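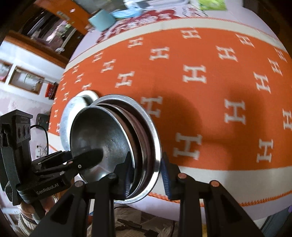 Pei-shan Lam
Security Contracts Adviser, Wenville Small Traders' Network
Last revised 4/11/23

Alarm monitoring and patrol response: your questions

I read alarm and patrol contracts for members. Before that I spent nine years selling them, so I know which clauses the rep hopes you'll skip. These are the questions I get most, with the answers I give over the phone. Local rules differ, so check your own bylaw and have a lawyer look at anything large.

Do I need a monitored alarm at all?

Maybe. Ask what you're protecting and when. A shop with a decent deadbolt, a lit back lane and no cash on the premises overnight may get very little from a monthly monitoring bill. A pharmacy or a bike shop is another matter. What I'd resist is the free risk assessment offered by a company that sells alarms. I did hundreds of those and I don't recall ever recommending less equipment than the customer already had.

My insurer says I have to have one. Is that right?

Get it in writing. A surprising number of members were told this by a broker on the phone, or by the alarm rep, and when they asked for the policy wording it said something softer, such as a discount for having monitoring or a higher deductible without it. If the wording does require monitoring, look for the exact standard it names and send that to every company quoting. Then compare the discount with the cost. One café owner in Daltholm was paying $759 a year for monitoring to save $200 on her premium. She may still want the monitoring, but she'd been told it paid for itself.

What happens when my alarm goes off?

Less than the brochure suggests. A signal goes to a monitoring station, which might be in another province. An operator looks at your instructions and starts phoning. Depending on the contract and the local policy, they call the premises, then your keyholders, and then perhaps a patrol company or the police. Every one of those steps takes time. Ask for the written call procedure before you sign and see who gets rung first. If it's you, at three in the morning, you should know that you're paying someone to wake you up.

Will the police come?

Depends where you are and what has been confirmed. Many services give a low priority to an alarm that nobody has verified, and some won't send a car without a witness, video or more than one zone tripping. Call the non-emergency line and ask for the current policy. Don't take the rep's word for it, and don't take mine either if you're outside Wenville.

The contract promises "rapid response." How fast is that?

It isn't anything. I have looked for a definition of "rapid" in a lot of these agreements and found exactly one, and it was a target with no consequence for missing it. "Priority dispatch" is no better. If response time matters to you, ask for a number of minutes, when the clock starts (the alarm signal or the dispatch call, which can be very different) and what you get back when they miss it. A 25-minute target measured from dispatch could easily mean a much longer wait from the moment the glass breaks.

Ask for three months of response logs for your area as well. A company that is proud of its times will have them handy.

What can a patrol guard do when they arrive?

Look around, mostly. They check doors and windows, make a report, call police if they find something, and wait with the premises if you've paid for that. A guard has very limited powers of arrest, about the same as yours in most situations, and most employers tell them to keep their distance. I think that's the correct instruction. It does sit oddly beside the photos of large men with folded arms on the website.

Are guards licensed?

They should be, and so should the company. The province issues the licences and you can ask to see both. Ask too whether the work is subcontracted. You can sign with one outfit and have another turn up in an unmarked hatchback. If your contract lets them subcontract without telling you, strike the clause or add a line requiring the same licence and insurance from whoever does the work.

What about Skuso?

We get this one weekly. Skuso is the app-based system being sold door to door along the Daltholm strip. The sensors seem fine to me. My trouble is with "AI-verified alerts," which I have asked about twice in writing. The first reply was a brochure. The second said the software filters out "most" nuisance triggers, with no figures and no explanation of what it does with a real event that it mistakes for a nuisance. Until I see test results from someone who doesn't work there, I'd treat it as a motion alert on your phone, and price it accordingly.

Its basic plan also has no human operator. Some members who bought it thought they'd bought monitoring. Read the plan name carefully.

How long should I sign for?

As short as they'll let you. Month to month exists, though you'll often have to ask more than once. Five-year terms are common and I've never heard a convincing reason for one, other than paying off the "free" equipment. Ask for the price of the equipment if you bought it outright. When you have that number the long term usually looks like an expensive loan.

It renewed by itself. Can I get out?

Check the notice window. A typical clause renews you for another full term unless you write in between 90 and 60 days before the end. Miss it and they'll quote you the remaining months as a cancellation fee. Consumer protection laws often don't help much here because you signed as a business. That said, companies do settle. Write a polite letter, ask for the signed original (they can't always find it) and offer a smaller amount. Yen-ting Tai on our help desk has a template letter and has had decent luck with it.

Who owns the equipment?

Very often, they do, even after years of payments. Look for "leased," "provided" or "remains the property of." And find out if the panel is locked to their station. If the installer code is theirs and they won't release it, the hardware on your wall is no use to a competitor and you'll pay for a new panel when you switch.

Who pays for false alarms?

You do. Most bylaws fine the property owner, and the alarm company's contract will say the same in small type. In one bundle of invoices I went through last January, a member had paid $70 a time for patrol callouts caused by a sensor the company itself had fitted facing a heating vent. Ask for a clause that says callouts caused by faulty equipment or poor placement are theirs to wear. About half the reps will agree to it if you don't sign on the first visit.

Does a sticker or a dummy camera do the same job for less?

Reps say no and hardware shops say yes. I haven't seen evidence that would settle it for a small shop, and I've looked. A fake camera does have one definite drawback: staff and customers may believe they're being recorded in a place where they aren't, and you may have to explain that after something goes wrong.

If they break in anyway, is the alarm company liable?

Almost certainly not, or not for much. Look for the limitation of liability clause, generally near the back. It often caps what they owe you at a few months of fees, whatever was taken, and even where the failure was plainly theirs. You can try to negotiate it. I've seen it moved twice. Assume your own insurance is what will cover the loss, and keep a current stock list somewhere other than the shop.

Do the statistics in the sales pitch hold up?

Ask where they came from. The usual one compares break-ins at premises with alarms and premises without, and leaves out that the two groups differ in plenty of other ways, such as better locks, busier streets and owners who think about this sort of thing. Sometimes the source is a survey run by the industry. Sometimes there's no source. When I was selling I used a figure for four years that I'd copied from a colleague's slide, and I have no idea where he got it.

What should I have in hand before I sign?

The full contract, with every schedule it refers to
The written call procedure
Licence numbers for the company and any subcontractor
The outright price of the equipment
The notice dates for cancelling, put in your calendar the same day
Anything the rep promised out loud, in an email from the company

The last one causes the most arguments. Nearly every contract has a clause saying that nothing outside the document counts, so a promise made across your counter is worth nothing unless it's added.

Can you recommend a company?

No. The network takes no commission from any of them and I'd like to keep it that way. I can tell you which clauses to push back on in the contract you've been given.

Will you read mine?

Yes, if you're a paid-up member. Send the whole thing as a PDF, including the back pages, and don't sign until you've heard from me. If the rep says the price ends today, let it end. Email the help desk with "contract review" in the subject line and Yen-ting will put it in my queue.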